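Dear Rebecca,

Thank you for being so patient with this one. I know the report was meant to reach you before the holidays got going, and I had most of it written in November, but then the melt records from the second buying season came in and it seemed a shame to send you half the story. So you are getting a longer letter than you asked for, and I hope you'll forgive me for it.

As you'll remember, the Wostmont grant was given to us to help small jewelers and bench workers sell their scrap gold and silver at a fair price, by pooling it into lots big enough for a refiner to care about. This covers the second half of the first year.

## Where we stand

We now have 41 shops sending scrap to the pool. Most are one- or two-person businesses, the kind where the owner sizes the rings, answers the phone and sweeps the floor at night. A few joined and then went quiet, which Marlies Camenzind says is normal and which I have stopped fretting over. She goes on writing to them, and two came back in the fall with very respectable parcels.

Between them the shops sent in 2,189 grams of gold scrap over the period, weighed before melting. That is mostly 14 karat, with a fair amount of 10 karat from old class rings and a little 18 karat that made everyone happy. Silver is a separate matter and I'll come to it further down.

I should say clearly that the weight is before melting, because solder, stones that were missed, and plain old dirt all come off it. The fine gold figure is in the table Marlies sent with the accounts, and I would ask you to use hers and not try to work it out from mine. I tried it myself one evening and got into a terrible tangle.

## Prices, and what they did to us

This was a funny stretch for the market. Gold climbed through most of the summer, and every time it did, people held on to their scrap in the hope it would climb further. Then it slipped for a few weeks in the early fall and everybody sent their parcels in at once! We had very little to pool in the good weeks and a great heap of it in the weaker ones.

I don't think we can cure people of that, and I'm not sure we should try. A jeweler who has watched the price for thirty years has every right to guess at it. What we have done is offer a choice when the parcel arrives: the shop can fix its price that afternoon, or wait and take the average over the following 10 trading days. More than half now take the average. Several have told Marlies they sleep better, and I believe them.

The wedding season helped a good deal. Shops were buying in old bands and broken chains from customers who wanted something new made, and much of that came our way.

## Working with the refiner

Aebischer has been a good partner on the whole. Their assays come back promptly, and when we questioned one result in the late summer they ran the sample again without any fuss and corrected it in our favor. They did raise their treatment charge on small lots, and we had a rather stiff conversation over that. We settled on keeping the old charge for any lot over 100 grams, and almost everything we send clears that line comfortably.

The slow part is still the wait between the melt and the money. Our members feel it, especially the ones who have paid their own customers in cash at the counter. I would love to find some way of advancing part of the value on delivery, and I've put a few thoughts on that near the end.

## Silver

I wish I had better news on silver. The price was soft for much of the period, the demand from coin makers fell away, and by the time you have paid for postage, insurance and refining, a small shop gets very little for a jar of filings and old flatware. Some members have stopped sending it altogether. Others send it anyway, mostly to clear a shelf.

We looked at selling silver as unrefined bar to a casting firm called Gurkico, who make blanks for souvenir medals. They were friendly and seemed interested, but they wanted a steady amount every month, and we can't promise that yet. Marlies has agreed to go back to them in the spring with firmer numbers.

## Record keeping

We moved from paper slips to Wovitent for logging parcels, and I will admit I was the one dragging my feet. It took a few weeks for us all to get used to it. Each parcel now has its own record from the day it is opened: who sent it, what it weighed, what the acid test suggested, which lot it went into, and what was paid. When a member calls to ask where their gold is, we can tell them while they're still on the phone, and that alone has made my mornings a great deal calmer.

There is still a gap around stones. Members sometimes leave small diamonds or garnets in their settings and expect them back, and our form has no good place to write that down. We are adding one. 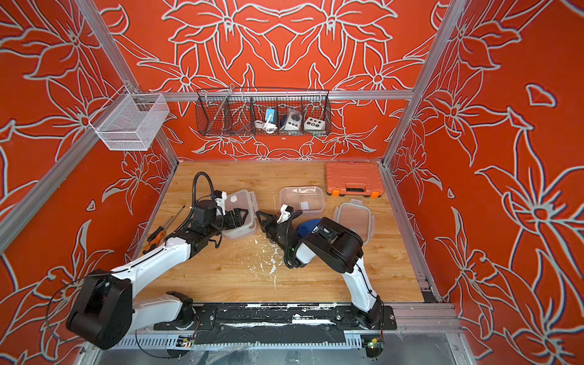
## What we'd like to do next

- Open the pool to shops in the two neighboring counties, starting with those that have already written to us.
- Set up a small advance fund so that a member can be paid part of a parcel's value on delivery. Marlies thinks half the estimated value is safe. I would start a little lower and see how we get on.
- Hold silver back into larger lots, sent twice a year, and tell members plainly what they can expect to get for it.
- Print a one-page guide on sorting scrap by karat, with room for notes in the margin.

## Money

We are within budget overall. Insurance in transit came in higher than planned because the metal itself was worth more than when we wrote the application, and we covered the difference from the travel line, where we had spent very little. If you'd like us to move that formally between headings, just tell me which form you need and I'll fill it in.

The one thing we would ask you to consider is whether any of next year's equipment money could go toward the advance fund instead. Our scales and furnace are in good order, and I can't see us needing a second furnace for some time. Marlies can send you a draft of how the fund would work, including what happens if the price drops between the advance and the final payment.

I'm at my desk most mornings until noon if you would like to talk any of it through, and you'd be very welcome to come and see a melt in the spring.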